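Search this journal
Keyword, author or title
Advanced search

June
By N. Baluyot

3.2 Cloths and folding surface

The study of household folding used four kinds of cloth: cotton tea towels, linen napkins, terry hand towels and microfibre cleaning towels. The last group is treated separately in this section, as its behaviour at the edge differed from that of the woven cottons and had a clear effect on the time taken to complete the first fold.

All microfibre towels were bought as a single lot from Cesau, a supplier of cleaning goods. The lot contained 200 towels, of which 160 were kept for the trials. The remainder were set aside for wash tests, reported in Section 5. Each towel was laundered once before use, without softener, and dried flat. Towels with a loose hem or a visible pull in the weave were not used.

Folding was done on light wood-grain tabletops at the Holarura test rooms. A bare top was preferred to a padded or covered one. On a padded top the cloth sinks slightly under pressure and the lower layer tends to travel with the upper, so that the fold line drifts. On a bare top the lower layer also slides, but the slide is even and can be corrected by a short pull on the opposite corner.

We use the term 'edge gather' for the small bunching that forms when a towel is taken up at its edge or corner and the fabric is pinched together (Figure 2). A gather of this kind is not a fault in itself. It becomes one when it is carried into the fold and leaves a ridge between the layers.

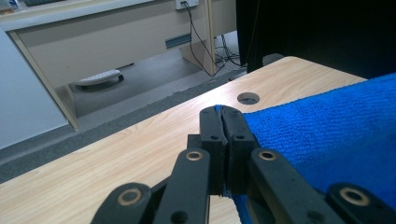
Figure 2. Blue microfibre towel held at its edge on a light wood-grain tabletop, with a corner of the fabric gathered at the grip.

Two features of the cloth bear on the gather. The first is the surface, which has a fine, slightly nubby texture and clings to itself when two layers meet. The second is weight. Where part of the towel hangs over the side of the table, the hanging part draws on the rest and the free edge may come to lie at a slant. For this reason the starting position of each towel was noted as 'flat' or 'overhanging' before the fold was begun.

We use cookies to remember your reading preferences. Accept / Manage settings

A total of 557 folds were scored with the Juka fold sheet, which records edge match, corner match and the presence of a ridge. Folds abandoned part-way were entered as incomplete and left out of the edge scores. Overhanging starts gave the poorer edge match – most of the error lay along the side nearest the drop – while corner match was little changed. Ridges were found in both groups and are discussed with the terry results in Section 4.1.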